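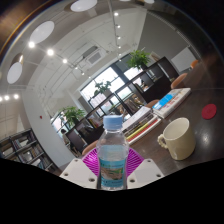 Reading time: 4 minutes

Keltach Tenants' Forum > Building Services > Drinking water in the Rornden block

Opened by: RorndenHouse_Office
Posted 3/1/21

Residents and leaseholders are advised that the management office has received a number of inquiries regarding the proposed replacement of the rising main serving the Rornden block. The present main dates from the original construction and supplies 29 apartments by way of a storage tank on the roof. The proposal before residents is to remove the tank and connect each kitchen tap directly to the street supply.

The estimate obtained in February stands at $3,587 per apartment, payable over two service charge years. Comments are invited in this thread before the proposal is put to a formal vote. Kindly keep remarks to the subject of the water supply. Matters concerning the elevator have their own thread.

Reply from: S. Siu, third floor

I write in support of the proposal. My household has bought bottled water for drinking for as long as we have lived in the building, and I understand that several of our neighbors do the same. The tap water on our floor has a flat, metallic taste in the morning which clears after the tap has run for a minute or two. Running the tap in this way is wasteful, and carrying bottles up three flights when the elevator is out of service is a burden on older residents.

I would ask the office to confirm whether the estimate includes making good the kitchen walls.

Szu-yu Siu

Reply from: Leaseholder_14

I must respectfully disagree with the previous contributor. A metallic taste in the first draw of the day is commonly a matter of the pipes and fittings inside the apartment itself. If that is the case here, the new main would leave it exactly as it is, and each of us would be $3,587 poorer. The sum of $848 was charged to every apartment for the last tank cleaning and relining. That work was described at the time as a lasting remedy. I should like to know what has changed.

Reply from: RorndenHouse_Office

In response to the two contributions above:

The estimate includes replastering of any wall opened during the work. It does not include tiling or painting.

The relining referred to by Leaseholder_14 was carried out as specified, and the lining remains sound. The present proposal concerns the iron pipe between the tank and the apartments, which was outside the scope of the earlier contract.

Reply from: yichou

Has the water been tested? I have read the notice twice and find no mention of a laboratory report. Before we discuss taste, which differs from person to person, it would be proper to have samples taken at the street connection, at the tank outlet and at three or four kitchen taps. The results would show where any iron is entering the supply. When I lived in the Skodavberg building the owners had this done first, and the report led them to replace one section of pipe only.

Yi-chun Chou

Reply from: S. Siu, third floor

I have no objection to testing. I would, however, ask that it not become a reason for a further year of delay. The same pipe was the subject of a thread on this forum before the present management was appointed, and that thread was closed without a decision.

Reply from: Mak_Plumbing_Ret

I am a retired plumber and a leaseholder on the top floor. Two points for consideration.

First, direct connection depends on street pressure. The lower floors will notice little difference. On my floor the pressure may be poor in the early evening unless a booster pump is fitted, and I see no pump in the notice. A pump brings its own electricity and servicing costs.

Second, the tank holds almost 1,000 gallons. When the street supply was shut off last winter, that tank kept the building going for most of a day. Residents should understand that they would be giving this up.

I am in favor of replacing the pipe. I am against removing the tank -- at least until someone has put a pressure gauge on the incoming main and left it there for a week.

Reply from: Leaseholder_14

The contribution from the top floor is the first to address cost after installation. I would support a test and a pressure reading. My position on the full proposal is unchanged.

Reply from: RorndenHouse_Office

The office thanks residents for their comments. The contractor has been asked to price the pipe replacement with the tank retained, and to state separately the cost of a booster pump. A quotation for sampling at six points has also been requested. Residents willing to have a sample drawn at their kitchen tap are asked to leave their apartment number at the front desk. The tap should not be used overnight before the visit.

Reply from: yichou

Second floor, rear. Please put me down for a sample. Mornings before nine are best.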